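Rarnus Interior Door Closer, Model 129

The Rarnus 129 is a surface-mounted hydraulic door closer for interior doors in offices, schools, clinics and residential buildings. It is supplied by Godstead Door Hardware and replaces the earlier Tromitow closer, whose screw holes it shares.

## Specification

| Item | Detail |
|---|---|
| Maximum door width | 1000 mm |
| Adjustable functions | 2 (closing speed, latching speed) |
| Arm | Standard, non-hold-open |
| Handing | Left or right |
| Finishes | Silver, white, dark bronze |
| Use | Interior only |

## Installation

The closer is mounted on the pull side of the door, with the arm shoe fixed to the header. A paper template is packed in each carton. Doors should swing freely before the closer is fitted, and worn hinges should be replaced first. Pilot holes are required in solid timber. For hollow-core doors, order the Pimentel backing plate separately.

Both valves are set at the factory to a moderate speed. Turn the closing valve clockwise to slow the door, in steps of no more than a quarter turn. The latching valve controls the last few inches of travel and should be adjusted second. Valves must not be removed from the body – loss of fluid cannot be repaired and is not covered by the warranty.

## Ordering

Closers are sold singly or in trade cartons of 32. Trade cartons contain one finish only. Arms, covers and screw packs are available as spare parts and should be ordered by model number and finish. Orders for dark bronze placed in January are shipped after the annual stock count.
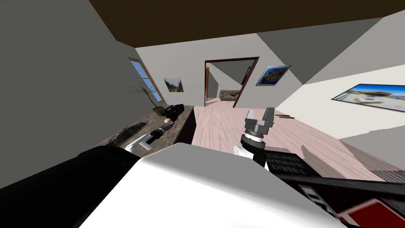 *Interior doorway, computer rendering.*

## Care and Warranty

Wipe the cover with a soft, damp cloth. Solvent cleaners will dull the painted finishes. The arm joints should be checked once a year and the fixing screws tightened as needed. The body is sealed and requires no oil.

The closer is warranted against defects in material and workmanship when installed according to the printed instructions. Claims should be sent to the Godstead service desk with proof of purchase and the batch code stamped on the back of the body.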